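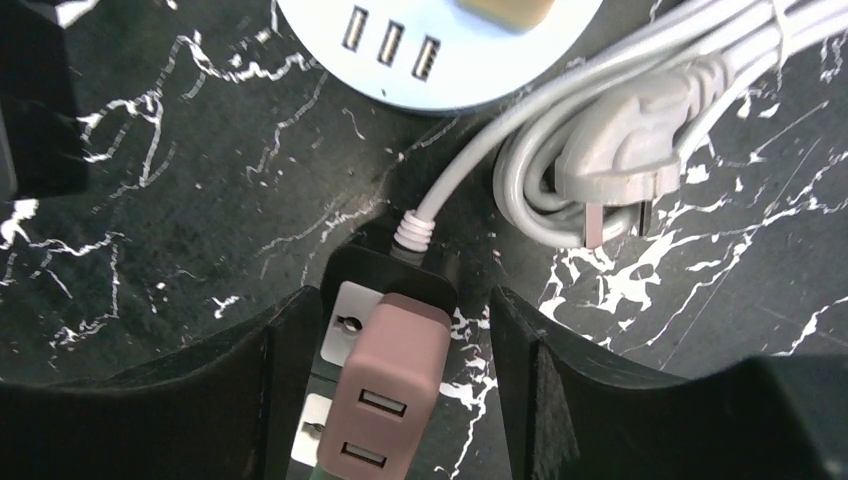 Cord tips from the Skivis open day

Skivis opened its workshop to visitors on 29th June, and one of the benches was given over to a robot arm handling power strips, plugs and cords. Kittipong Wiriya ran the bench and talked while the arm worked. Most of what he said applies just as well to a kitchen counter or a garage shelf, so I wrote it down.

Tie the cord before you move the strip. A loose cord drags, catches on the next thing and pulls the strip around. The arm has trouble with that and so do people. Fold the cord into long, even loops and put one tie across the middle.

Don't fold right at the strip. Leave the first few inches of cord in an easy curve where it comes out of the housing. The same goes for the plug end. Sharp bends in those two places are where cords wear out first.

Pick it up by the housing. Wiriya has the arm take the strip by its sides, never by the cord. At home, people tend to lift a strip by whatever is closest -- usually the cord.

Leave the tie on only for storage. Undo it and spread the cord out before you plug in, especially if you are running a heater. A heater should go straight into the wall outlet anyway. A bundled cord under load can get hot.

Look at the prongs. If they are bent, or the plug feels loose in the outlet, stop using it. Do not bend them back with pliers.

Clear the surface first. At the Paulík bench next door they were sorting small parts, and the operator wiped down the table between rounds. For a stone counter, a dry cloth is enough. Keep strips well away from the sink.

Label both ends. A bit of masking tape with the name of the room on it will do.

A visitor asked whether the arm could untie a cord as well. Wiriya said they are working on it and hope to show it in November. The handout from the bench runs to 2 pages, and the cord storage part is on the back of the second one.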